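By the time Mei-kuen Leung found the right door at Cultov it was past two in the afternoon, and the coffee was already gone. She had taken the bus from Poswood, 16 stops with a tin of almond cookies on her knees, because you did not go to see your granddaughter's work empty-handed, whatever the invitation said about refreshments being provided.

"Grandma, you came!" Wing-yan had her badge on backwards and her hair coming down. She took the tin, kissed her, and steered her past a row of folding chairs to a desk with a large screen on it, where a tall young man was eating a sandwich over the keyboard. He stood up so fast he lost a slice of tomato.

"That's Chin-lung. He builds the rooms," Wing-yan said.

Mei-kuen looked about for a room. There was the desk, and the chairs, and a window with the parking lot in it.

"The rooms in there," Chin-lung said, and pointed at the screen with the sandwich. "She practices in there before we let her near anything real. Cheaper when she drops things."

"She?"

"The arm," said Wing-yan, going a little pink. "We all say she. I don't know who started it."

Mei-kuen put on her good glasses, the ones for sewing, and leaned in.

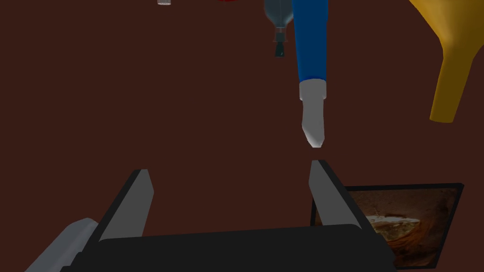

Run 281, the marker and the funnel, as Mei-kuen first saw it.

"It's brown," she said at last.

"It's a table," said Chin-lung.

"I had a tablecloth that color, the year your mother was married, and I never could get the gravy to show on it." She studied the two black fingers, standing open like that, and the blue marker with its white tip, and behind it the bottle with its little dark cap. They put her in mind of her own hand over the sewing basket in the evening, when she has forgotten which thread she wanted and stays there a moment until it comes to her. She did not say so, with the young man listening. She said, "And what is the picture for? In the black frame?"

Wing-yan and Chin-lung looked at each other.

"So there's something on the table she isn't supposed to pick up," Wing-yan said. "You have to learn that too."

"You certainly did," said her grandmother. "You picked up everything. You picked up a wasp."

Chin-lung laughed and sat down again, and asked whether she would like to choose what came next, the marker or the funnel. People had been choosing the funnel all day, he said, on account of the yellow. Mei-kuen took the question seriously. She asked which one the arm found harder, and he told her the marker, by a good deal, and she thought about Wing-yan at six years old at the kitchen table in Poswood, gripping a crayon in her whole fist, with her tongue between her teeth.

"The marker, then," she said. "And don't rush her."

Wing-yan pulled a folding chair up close and opened the tin, and passed it first to Chin-lung, who had finished his sandwich, and then along to the people waiting behind. Mei-kuen kept her coat on and her eyes on the screen. Chin-lung pressed a key.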